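### 3.2 Work surface and object placement

The study concerns how paper coverings affect the apparent position and stability of cylindrical retail containers. All trials used the same table in the Lovville laboratory. The covering was smooth brown paper, replaced after every 40 placements or whenever a crease reached the central area. Shallow wrinkles near the front edge were tolerated, as pilot work at Falto found no effect on containers standing more than 200 mm away.

The test container was a tennis ball can with a clear plastic lid, placed upright and alone. Its tall, narrow form makes it sensitive to small irregularities in the covering - a low, wide tin would hide them.

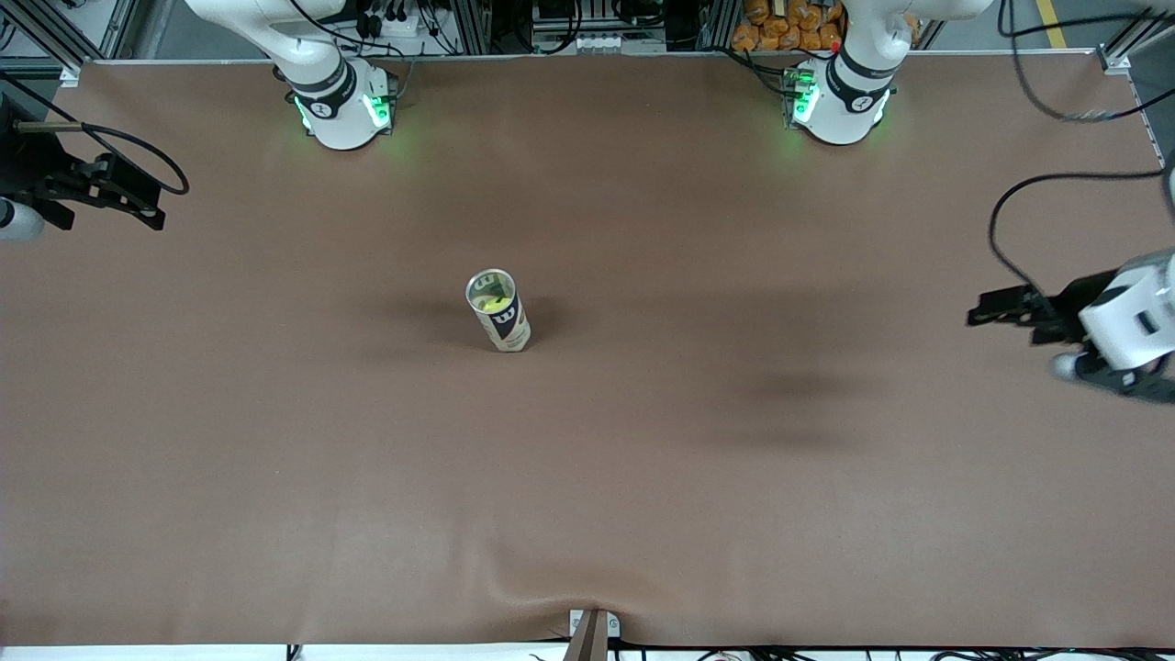
How far may a container lean before a placement is rejected? The limit is 15 mm of lateral offset at the lid, measured against a plumb line.

**Figure 4.** Tennis ball can standing on the covered table, left of center. A shallow wrinkle runs near the front edge.

Lighting was held constant across all 300 placements. Shadow length was not used as a measure of height, but the direction of the shadow was recorded as a check on the lamps. The printed band on the can served as a rotation reference, with the center of the logo taken as zero.

Coverings were cut from a single roll supplied by Hiltov and stored flat overnight before use. Paper taken directly from the roll kept a slight curl and was excluded. The procedure otherwise follows the Alexiou protocol as revised by Algirdas Urbonaitė, with the table wiped down before each new sheet was laid.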